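Ticket 400: Dull patches on oak countertop after oiling
Status: Resolved
Product: Nurnia Hard Oil, matte
Opened from: Prakdale

Hi all! I love this oil, the grain has come up beautifully, but three patches near the sink stay dull and grab at a dry cloth. Second coat went on last night, 76 degrees in the kitchen. The run by the jars is perfect.

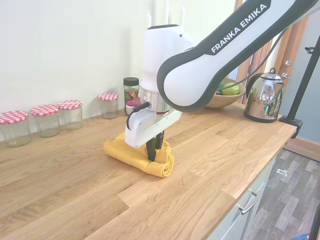

Is the oil still curing, or did I put on too much?

Too much, most likely. Hard oil that sits on the surface goes tacky and dries dull. Rub the patches with a white pad and a teaspoon of fresh oil, wait ten minutes, then buff until the cloth comes away clean.

Update 1: Tried it on the smallest patch and wow, what a difference! The other two improved but still feel sticky at the edges.

Update 2: Support suggested 400 grit along the grain, wiping off the dust, and one very thin coat. Left it 32 hours with the window open. All three patches are gone, even in raking light!

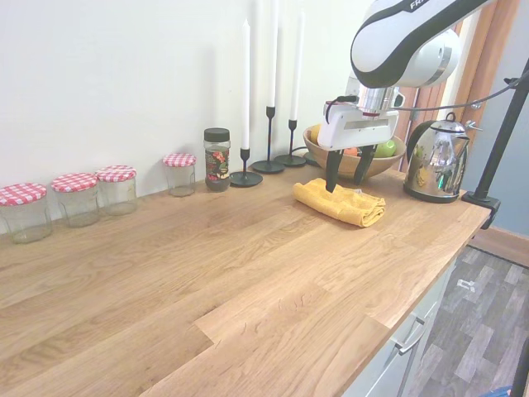

Posted by Nurnia Care Desk, December 7, 2023

So glad this worked! We're marking the ticket resolved. Keep standing water off the counter for the first week, and skip vinegar sprays for good. A light refresh in March should be plenty. Reply to this ticket if any tackiness comes back and we'll reopen it.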